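Pay for the bench, skip the subscription 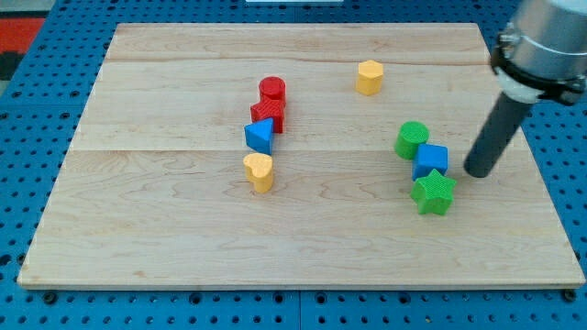
Morkance sells its Stustden tabletop kit for $2615, with task software at $245 a month on top. The hardware is priced fairly. The software is not, at least for a college lab running 20 students through one arm.

My objection is to the licence terms. Calibration files are stored on the vendor's server, so a lapsed payment locks out work the customer has already done. Jorine, the smaller competitor, keeps those files local - its manual is worse, but the arm still runs when the invoice is late.

Morkance says an offline mode will come in June. Until it ships, labs should buy the bench, write their own pushing routines and budget three weeks of labour for it.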